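Pernuvari Shelf Goods, snack can subset

Maintained by Birger Magnusson and Sverre Lie. Last revised in August.

Contents

This subset covers cylindrical snack cans with plastic lids, stored on tiered shelving next to a steel work table. There are 611 entries. Each has an item ID, a can color, a lid color, a resting pose and a surface label. 271 entries are marked "shelf"; the rest are split between "table" and "floor".

Layout

Cans on the shelf are laid on their sides, parallel, with the lids facing the same way. The order of colors along a tier is free -- do not use it as a key.

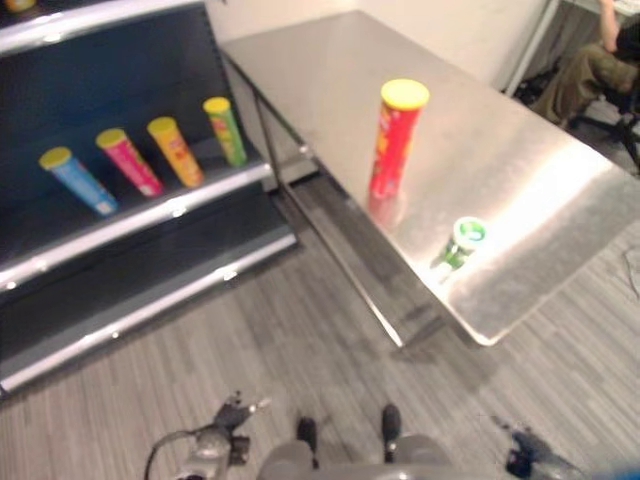 The shelving is navy with light front rails. Rail height was not recorded before revision 3, so the field is blank in the first 100 entries. Table entries use the near edge of the tabletop as the reference line.

Pose labels

upright: standing on the base
side: resting on the curved wall
unknown: lid and base both hidden

Floor entries are nearly always "side". Heading is taken from base to lid and stored in degrees. A can that is only partly in view keeps its label if the lid rim can be seen.

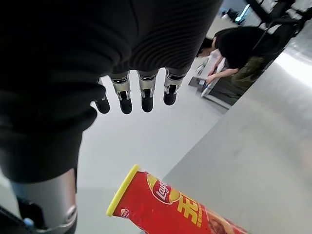

Red Lay's can with yellow lid. Surface: floor. Pose: side.

Known issues

Orange and yellow cans were mixed up in roughly 300 color fields. Lie has corrected the shelf entries -- table entries are still open. Glare on the steel top also affects lid color.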